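# Against the Good Hook

I have come to believe that the hook rack is the most dishonest piece of furniture in America. I say this as a person who has bought four of them.

The promise goes like this. You put a strip of hooks on the wall near the door, and from that day on every object you carry will have a home. You will walk in, hang the thing up, and walk on, unburdened, like someone in a catalog with a bowl of lemons. The strip costs less than lunch for two. The lady at Lozano Hardware will even throw in the screws if you look pathetic enough, and I do.

What you get is a small public record of how you live. Hooks don't tidy anything. A drawer tidies, in the sense that it shuts. A hook takes whatever you were trying to stop thinking about and puts it at shoulder height.

I've been arguing this with my friend Valentina Salinas since May, when she moved into the second floor of the old Drumham building and declared that she was going to be an organized person. Valentina believes in hooks the way my grandmother believed in saints. There's one for each problem, and if the problem doesn't go away you probably asked the wrong one. She has a label maker. She has opinions about lanyards. She once spent an entire dinner at Kana telling me that people lose their keys out of a lack of respect for keys. 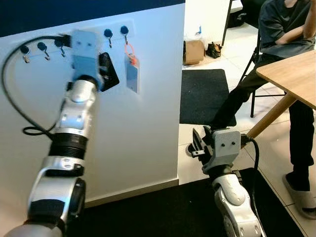
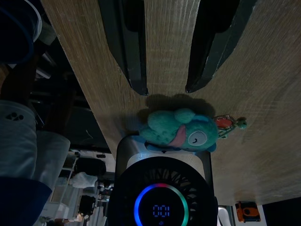 Keys are where her theory gets into trouble, if you ask me. Anyone can hang up a key. It has a hole in it, it weighs nothing, and it has been waiting its whole life for you to find it a hook. Three little silver keys, one to a hook, look wonderfully well behaved, and I would bet money that in most homes a row like that is made up of keys nobody uses. The one you need is in your coat. Same with the badge on its orange lanyard: it looks fine hanging there, and it does you no good at all if you're standing downstairs patting your chest. And then there is the teal plush creature with its pink tongue out, lying on its side on top of a black appliance, with its own keychain charm attached and a tiny green figure at the end of that. Tell me which hook that goes on. A thing like that was built to hang from something, and still it looks far happier lying down.

I bring up the plush because every house has one, and no storage system I've read has a word to say about it. The books have chapters on mail, shoes, cords, gift wrap and the sweaters of the dead. They skip the soft, goofy object that isn't a toy, since no child owns it, and isn't a decoration, since you'd never admit to choosing it. Mine is a felt trout. It has lived on the microwave for years. I've moved apartments with that trout and both times it was on the microwave by nightfall, before I had sheets on the bed.

Valentina says the trout is clutter. I say the trout is the only object I own that I have never lost. I know where it is right now. I could find it in a power failure. Meanwhile I've paid the Brorkent people 32 dollars to replace a mailbox key that I had hung, respectfully, on its own hook, from which it was removed by someone who must have been me.

So my case is this: flat surfaces get a bad name they haven't earned. We talk about things "piling up" on the table and the top of the fridge as though gravity were a character flaw. But you put a thing down where your hand was going anyway, and your hand remembers. A hook asks you to aim. It asks you to aim while holding groceries.

I'm not against all hooks. Coats, fine. Bathrobes, certainly. A dog leash has every right to one, and the dog will see that the rule is enforced. Past that I think you should be allowed one hook left empty, for morale, and the rest of your belongings should lie down wherever they look comfortable.

Valentina has read this and would like it known that she can find her keys. She also asked for her label maker back. I told her it was on the microwave, under the trout.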